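Paper, part two: the torn stuff

Last month's item on the paper bins brought in more mail than anything we have run since the parking changes. Most of it asked the same thing. People know what to do with a stack of clean office paper or a flattened cereal box. They do not know what to do with paper that has been torn up by hand, and there seems to be a lot of it in Raltitby apartments.

The short version is that torn paper is accepted, but it has to be bagged. Put it in a paper bag, fold the top over twice and staple it or tape it. The bag goes in the blue bin with everything else. Please do not use a plastic bag, even a clear one. The crew cannot open bags on the route, and a plastic bag in the paper load gets pulled and thrown out with whatever is inside it.

Loose scraps are the problem. When the bin is tipped into the truck, the small pieces go wherever the wind is going. Anyone who walks down Huanca Street after pickup has seen them along the curb and in the hedge by the bus stop. Smaller pieces that do make it to the sorting line fall through the screens and end up with the broken glass, and from there they go to the landfill.

Size matters more than people expect. Anything bigger than a playing card can usually be sorted. If you are tearing up mail because it has your name on it, tear through the name and the account number and leave the rest of the sheet in large pieces. A letter torn in 4 is easier to recycle than the same letter torn into strips. Crumpling does not hurt anything at the plant, but it takes up room, and the bins in the north building are already full two days before pickup.

Some people tear paper over the bag. Others sit on the floor with a year of old papers and deal with the mess at the end. If you are in the second group, do it on tile or bare floor and keep it off the rug. Push the whole heap together with both hands, press it down, and lift it into the bag in two or three loads. Then go back for the pieces that got away. A damp cloth picks up the smallest ones, and those can go in the trash with the cloth lint. 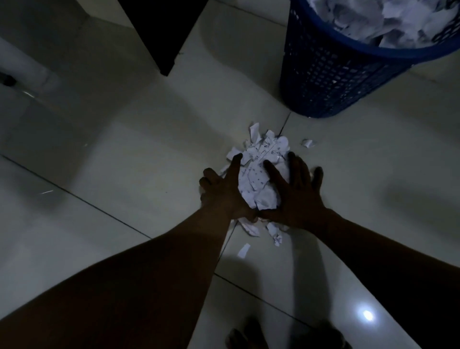

Zoila Castaño writes that she gave up on lifting it by the handful. She lays the paper bag on its side, holds the mouth flat to the floor with one knee and sweeps everything in with the edge of a folded newspaper. The newspaper then goes in on top as a plug, which saves the staple. She also asks whether envelopes with plastic windows have to be taken apart first. They do not. The plant removes the windows. Padded envelopes are another matter and belong in the trash unless the padding is paper.

A few other answers, in no special order.

Handwriting is fine. Pen, pencil and marker all wash out in the pulping.

Staples are fine. Paper clips and binder clips should come off, mostly so that somebody can use them again. There is a jar for them on the shelf in the mail room.

Receipts are not fine. Most of them are printed on coated paper, and they go in the trash whether they are torn or whole. If you are not sure about one, scratch it with a fingernail. If it leaves a dark line, it is the coated kind.

Tissues, paper towels and napkins stay out of the blue bin, used or not.

Wrapping paper depends on the finish. Plain is accepted. Anything with foil or glitter on it is trash, and so is the ribbon.

If you have more than two grocery bags of torn paper, please do not put it all out in one week. Dayana Zapata has room for extra bags in the storage cage, unit 152, and she will set them out when the bins are light. Leave them inside the door — not in the hallway, where the fire inspector has already written us up once. Call extension 2634 if the cage is locked.

We have also been asked about buying a shredder for the building. Heriberto Guzmán looked into it and got a price, and the matter is on the list for the December meeting. Keep in mind that shredded paper follows the same bagging rule and is harder to sort than hand-torn paper, so a shredder would not do anything for the curb on Huanca Street.

Next month we will cover cardboard, including pizza boxes. Questions can go in the slot by the mail room or to Elvira Valderrama, who is collecting them.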